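Okton arm kit, three weeks in — worth it?
Hobby Robotics > Kits and Reviews

wattlebird_88
Posted 8th October

Righto, a few of you asked for a proper write-up of the Okton kit once I'd had a decent go with it. I bought it with the Drarnine camera add-on and the Uçar power board, and it all came to 2,587 dollars delivered. My other half has seen the invoice so it's safe to say it here. Some pics from the bench:
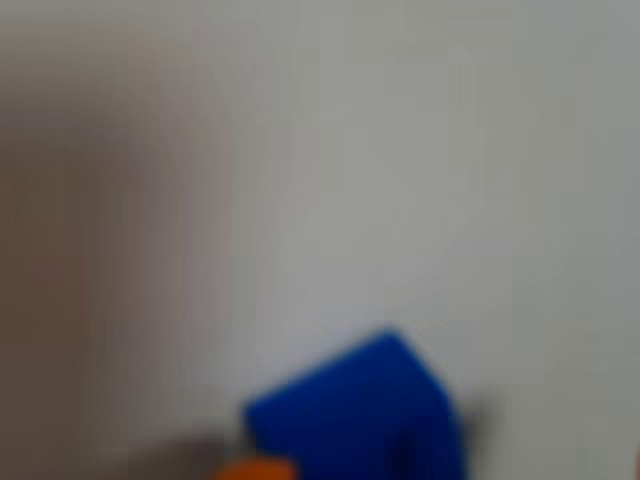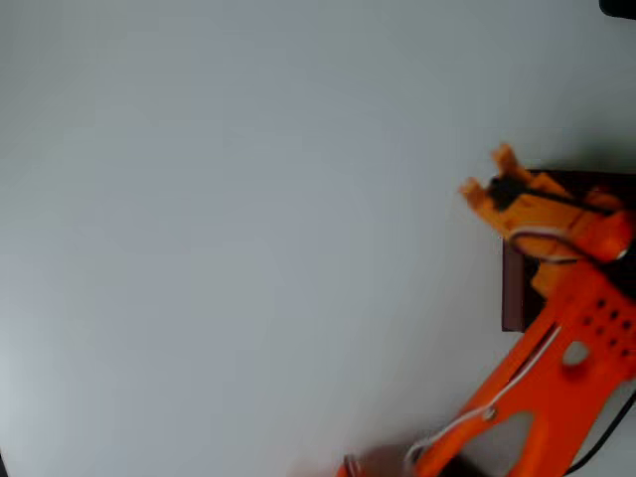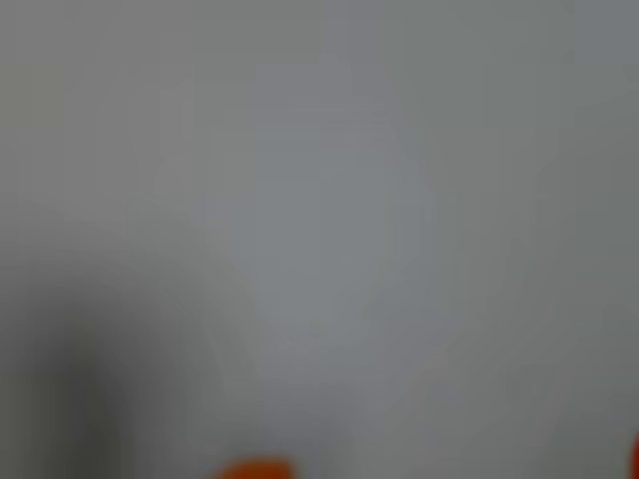
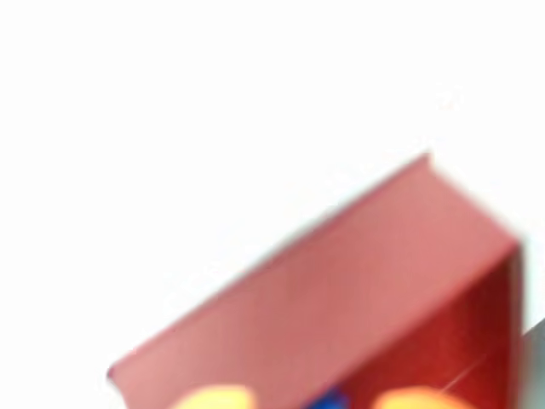
Assembly took me 15 hours spread over a few evenings, and I'd knock a fair bit off that if the manual was any good. The English PDF skips the whole cable routing section! I ended up following the steps Firdevs Ağca put on her build log, which are miles better (thank you Firdevs if you lurk here). The gears feel nice, hardly any slop at the wrist, and the software went on first go with no mucking around.

What I'm less rapt about is the camera. The focus ring is stiff as anything and the default exposure is way too slow for a moving arm, so you get smear on everything. Has anyone found a setting they like?

prairie_dave
Congrats on the build! I've had mine since February and the focus ring drove me up the wall too. Warm the lens a bit with a hair dryer and it turns. Then put a dab of nail polish on it or it'll wander.

As for exposure, go manual and get some proper light on the bench.

Servo_Sheila
I'll be the grump. That's a lot of money for a camera you have to fix with a hair dryer. My Prenine cost less, the camera came focused, and support answered me the same arvo. I just don't get why people keep recommending the Okton.

wattlebird_88
@Servo_Sheila fair call on the price, but the Prenine gripper isn't really in the same class, is it? The one I tried at a mate's place flexed like a licorice strap.

Servo_Sheila
Depends what you're picking up. Mine does light stuff all day and I've had no grief. If you're lifting tins of paint, sure, buy something beefier.

jeptoo_s
Jeptoo Shirima here, I run the after-school build club and we've had 3 of the Oktons going since last year. Bit of both from me. The arms have been solid — one servo replaced, under warranty — but I agree with Sheila that the camera is the weak spot. We gave up on the Drarnine units and went with cheap webcams on a bracket I drew up. Happy to share the file if anyone's keen.

prairie_dave
Yes please on the bracket! Does it clear the wrist when it's folded right back?

jeptoo_s
Just barely. Use the shorter screws. I'd print it at 100 percent infill too, the lighter ones cracked on us.

wattlebird_88
Legend, I'll print one in grey and give it a whirl. Still going to try the hair dryer first though, I paid for the flamin' thing. Will report back once I've fiddled with the exposure.

Servo_Sheila
Low heat on that dryer, please. And ask Drarnine for a replacement before you go near the nail polish.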